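3.2 Rules for the operator and the work cell

The protocol was first written for the Cimar site and was later adopted, with small changes, at Clisatel. It has two parts. The first part concerns the safety of persons near the cell, and the second concerns the quality of the recorded episodes. In our experience the two parts cannot be separated, because an operator who must reach into the cell often will also produce episodes that are difficult to use.

Before each session the operator checks the mounting bolts of both arms, the free movement of the cables through the full range of the joints, and the emergency stop. The cable check was added in March, after a loop of cable caught on an elbow joint during a fast return motion. The arm was not damaged — but the episode had to be removed, together with the 4 episodes recorded before it. Since then we require that every cable has enough slack to follow the wrist and that no loop can reach the gripper fingers.

During motion, no person may put a hand over the table. If a garment falls outside the reach of the arms, the operator stops both arms, waits 5 seconds, and only then moves the garment. Both arms may work over the same garment, but one of them is always named as the leading arm, and the other arm keeps its distance until the leading arm has released the fabric or is holding it still.

Unfolded garments wait in a basket at one back corner of the table, and finished garments are stacked at the opposite back corner. The middle is kept for the garment in work (Figure 4). This layout must not be changed inside a session. 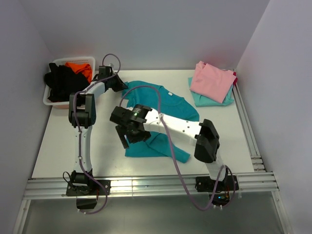 Figure 4. Work cell with two arms during the folding task. A T-shirt lies in the middle of the table, with the basket at the back left and the folded stack at the back right.

3.3 Acceptance of episodes

An episode is accepted when it starts with both arms in the rest position, contains one garment only, and ends with both grippers open. Episodes with a failed grasp are kept if the operator recovers without touching the garment by hand. Of 3262 recorded episodes, 268 were rejected under these rules. The rejected episodes are stored separately with a short written reason, as proposed by Ouazzani in the review of the first protocol.

We recommend that the reason is written on the same day. At Clisatel it was sometimes written later, and several of these notes could not be understood by the second reviewer.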